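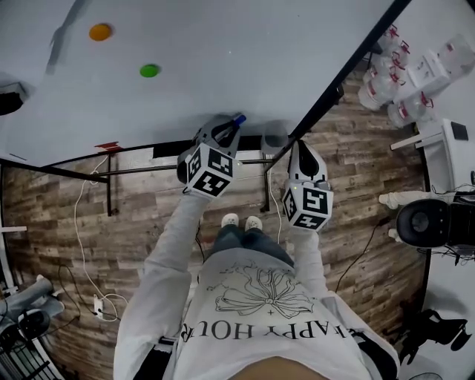 Hand-held grippers in use at a white table, with a small grey cup at the near edge.

Demonstration work (also "demo work" or, on the older Banska rotas, "showing") is the job of doing an everyday task by hand, over and over, with a pair of hand-held grippers, so that a robot arm can later be taught to do it. I've been at it since the Banska packing site took it up, and I wrote the first version of this entry for our staff wiki, so forgive me if I wander into how we do things. Last tidied up on April 10, 2022.

Name

Most people on the floor say "showing". The office prefers "demonstration", and the people at Doolan, who supply the software, say "episodes" for the single goes, so you'll hear all three in one tea break. An episode is one go at one task, start to finish. A batch is 65 episodes of the same task, and yes, you do feel it in your thumbs by the end!

Equipment

The grippers have two fingers each and you hold one in either hand. On top sits a white cube covered in black-and-white square patterns, and the cameras read those patterns to work out where the gripper is and which way it's tilted. Keep the cubes clean. A thumbprint across a pattern is enough to spoil an episode, and you won't find out until the next morning when Hok-lam Wu comes round with the list of rejects (he's very nice about it, which somehow makes it worse).

Tables are plain white at our site. You can use coloured dots as starting marks if the task sheet asks for them. The task objects are ordinary small things: cups, marker pens, little bottles, whatever the customer's line handles. Kundus, our sister site, does a lot of folded card as well, and I don't envy them.

The work itself

You stand, mostly. Pick up, carry, put down, back to the start. The trick is to move as you would if you weren't thinking about it, only a touch slower, and that took me a good couple of weeks to get the hang of. New starters snatch at things. Ruby-Lee Hapeta, who trained most of us, used to put a hand flat on the table and say "again, but bored", and it's still the best advice I've had on the subject.

Dropped objects aren't a disaster. If you fumble a lid and recover it neatly, leave it in; the Doolan people like a few recoveries. If it rolls off on to the floor, stop the episode and start over.

Effect on jobs

This is the section that gets argued over on the talk page, so I'll try to be fair. When the first arms went in at Banska, 11 packing posts were listed as "changed". Nobody was let go at that point, but changed is a slippery word. Six of those people moved to demonstration work, me included, and the rest went to checking and machine minding. Heather Te Moana, our union rep, got it agreed in February that showing would be graded one step above packing, on the grounds that we were handing over know-how and not just hours. I still think that was the most useful thing anyone did in the whole business.

Packing itself is quieter now. You used to be able to chat down the line, and with arms at every second station there's no one next to you to chat to. Tobias Park, who stayed on the line, misses that more than he expected. His back is better, though, and he'll tell you so.

There's an odd side to it as well. Now and then I walk past an arm at Lullell, where our batches are sent, and see it give a cup the little quarter turn I give a cup. I'm never sure whether to be pleased.

Strain and rest

The grippers aren't heavy, but your hands stay half closed for ages and forearms complain. The present rule is a break after each batch and no more than 180 episodes in a shift. Ebony Merrick in occupational health wants the shift limit lower for anyone in their first month, and that is being talked over. Flat, comfortable shoes help a lot. So does swapping tasks at the break, even if the two tasks are nearly the same.

See also

Machine minding
Reject lists, how to read
Grading of posts (Banska)
Starting marks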